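Projects > Flomidton Shared Kitchen > Reports

Print this page | E-mail this page

Flomidton Shared Kitchen – Progress Report to the Morin Fund
Prepared by Laurier Bouchard, July 6, 2020

1. Work completed

The grant covers refurbishment of the ground floor and the first year of cookery courses for tenants of the Clovlow estate. Drainage and first-fix electrics were signed off in February. The extraction duct has been rerouted through the rear wall, as agreed in the variation.

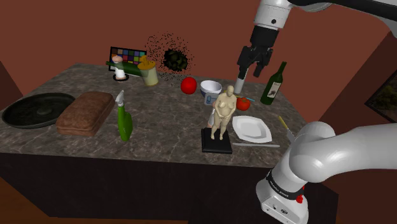 Rendered view: stone-patterned counter on a dark cabinet, terracotta-red wall.

Enrolment stands at 158 against a target of 22 per course block. A waiting list is in operation and places are given in order of application. The portion guide and recipe cards have been redrafted in larger type following comments from the first block.

Jatness delivered the crockery and small equipment in two lots. The second lot was short and a credit of £399 has been received. It has been returned to the equipment line.
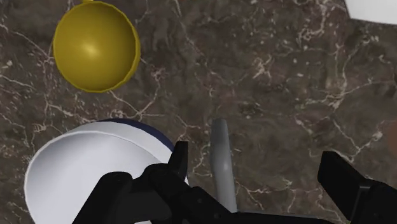

2. Expenditure

Spending is within budget on all lines except ventilation, which is over by £813. The excess arises from the longer duct run. Normand Bergeron has approved a transfer from contingency – no further call on that line is expected.

3. Next period

Remaining work consists of the fire door, the floor sealing and the gas safety certificate.

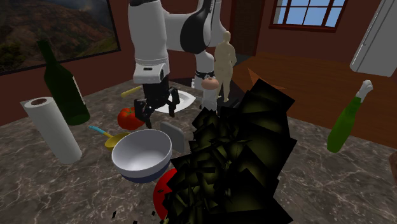
The certificate must be in place before evening courses can start. Tutors' contracts will be issued once the inspection date is confirmed. The next claim will be submitted with receipts for the door and the sealing, and the attendance registers will be attached as an annex.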